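Jarkurier kitchen set, student release

Recorded by the robotics club for the August competition. Geum-ok Heo planned the tasks and Mulugeta Gidey did most of the driving and all of the file cleanup. Questions about labels should go to Mulugeta.

What is in it

46 episodes, recorded by hand-driven teleoperation. Each episode has its own folder with the wrist video, joint positions, gripper opening and a one-line task text. Video is 15 frames per second. Joint data is logged with every frame, so the two line up without resampling.

Tasks

press_lever: push the toaster lever down (24 episodes)
turn_dial: change the browning dial (9 episodes)
The remaining episodes are move_bowl, where the bowl is pushed or lifted to a new spot on the table.

The toaster was never plugged in. If you record more episodes with our setup, keep it that way.

Splits

Willix is the training split and Smadi is the test split. The names come from last year's practice teams and we kept them so the old scripts would still run. Do not move episodes between the two if you want to compare scores with ours.

Known problems

The toaster is pale and so are the table and the wall. Our first detector did badly on its outline and did much better on the bowl. Turning up contrast before training helped a little.

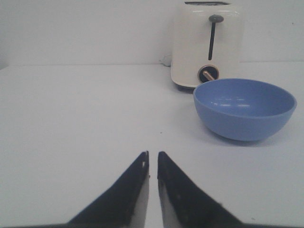

Gripper opening is stored from 0 (closed) to 1 (open). Early episodes have a small offset, so a fully closed gripper may read slightly above 0. The script fix_grip.py corrects this and writes a new file next to the old one.

Some task texts in Smadi say "switch" where they mean the lever. We left them in.

Loading

Run load_set.py with the folder path. It was tested only on the Sukow lab machines.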